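Vaisselle : le plaisir discret de bien ranger

Dans beaucoup de cuisines, on lave avec énergie, puis on empile n'importe comment. Pourtant, l'égouttoir mérite un peu de réflexion. J'ai voulu regarder de près cette petite activité du soir, avec des bols, une nappe fleurie et un meuble en acier à deux étages.
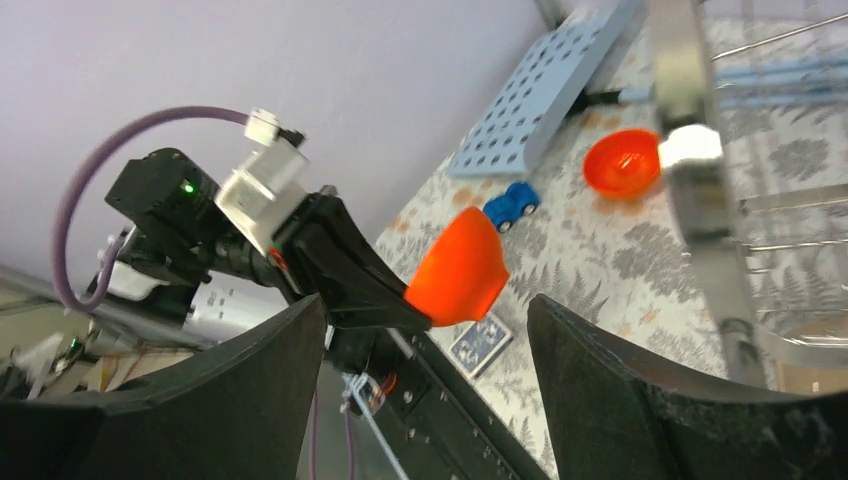

Texte : Hideaki Wada

Je suis arrivé en France il y a 11 ans, au mois de mai, avec une valise et 2 bols enveloppés dans des chemises. Les bols, je les ai toujours. Ma manière de les ranger, par contre, a beaucoup changé.

Chez mes parents, chaque bol avait sa place dans l'armoire, et on ne discutait pas cette place. À Braltska, le quartier où j'habite maintenant, les cuisines sont étroites et l'égouttoir devient souvent une armoire à lui tout seul. On y prend le bol du matin, on l'y remet après le dîner. Je trouvais cela négligé. Aujourd'hui je fais la même chose. 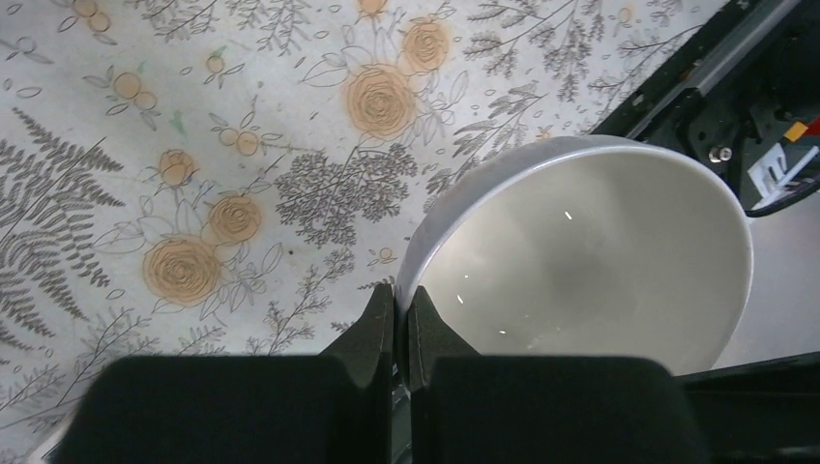

Loïc Moulin tient la boutique Tutetti, où il vend de la vaisselle d'occasion. Il m'a appris à poser les bols sur le côté, jamais à l'endroit. « Un bol bien droit dans l'égouttoir, c'est une petite baignoire », dit-il. Il préfère aussi garder les bols de même forme ensemble, parce que le rang est plus stable et que la main les retrouve sans chercher.

Reste la question de la nappe. Moulin en met une sous l'égouttoir, à motifs de fougères et de roses, et il la change quand elle est fatiguée. Moi, je pensais qu'il fallait un torchon blanc, très simple. Mais les fleurs vont bien avec l'acier — elles enlèvent à la cuisine son air de laboratoire.

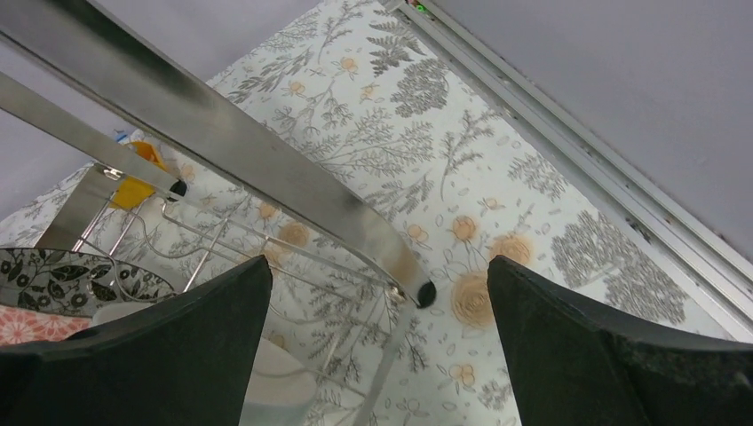
Il y a aussi les choses qui ne sont pas de la vaisselle. Une table de cuisine attire les cartes à jouer, les petites voitures, les objets que l'on a déposés pour une minute. Moulin ne les chasse pas. Il demande seulement que le passage vers l'égouttoir soit libre quand on a les mains mouillées.

J'ai essayé chez moi. Le premier soir, j'ai mis 5 minutes pour placer tous mes bols, et ma femme a demandé si j'étais malade. Depuis, je vais plus vite, et elle corrige encore l'angle du dernier.
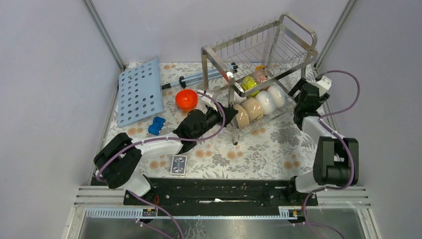 Quatre bols sur le côté au niveau bas de l'égouttoir, le bol orange resté sur la nappe.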